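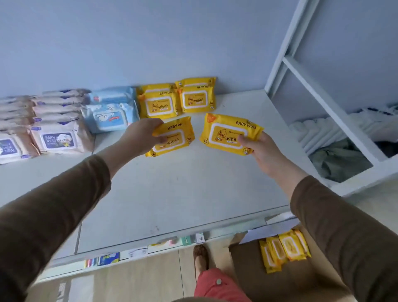
March - Ajith Iyer

Recovering from a dropped pack (fault 3)

Fault 3 means the Rondlow arm lost its grip on a soft pack during shelf stocking.

1. Press the stop button. Wait 5 seconds.
2. Check that the arm is locked before you reach over the shelf.
3. Pick up the dropped pack and set aside any that are torn.
4. Restock the row by hand, labels facing out.
5. Clear the fault and run one test pick.

CAUTION: Do not catch a falling pack - the arm may still move.

Note: If fault 3 comes back, replace the grip pads.

Last updated: March
Contact: Rorkon service desk | Copyright Rorkon | Back to top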